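Hang tag

A hang tag (also swing tag or swing ticket) is a piece of card or stiff paper tied to a garment for sale. It is separate from the sewn-in label, which stays with the garment after purchase. Hang tags commonly give the brand, size, price and a stock code, though there is little agreement on what else belongs on them.

Attachment

Older tags were tied on with string or fixed with a safety pin. Plastic fasteners are quicker to apply, but string remains usual on jackets and knitwear, where sellers claim it does less harm to the fabric. The evidence for this is thin. Where two tags share one string, the smaller usually carries a logo and the larger the product details. 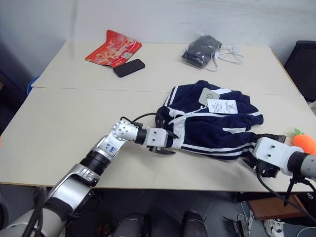
Navy jacket with white trim and two hang tags on a white string.

Claims and criticism

Tags are often credited with raising sales. The figure most repeated in the trade comes from a survey of 2,271 shoppers published by the label printer Trosico, which sells tags and did not release its questions. A later trial by the clothing chain Stetby, run in 16 stores for about 12 weeks, found no clear difference between garments with one tag and those with two.

Terms such as "eco" or "natural" on a tag may refer to the card, the garment or neither, and should be checked against the sewn-in label.

See also: Care label; Price tag; Barcode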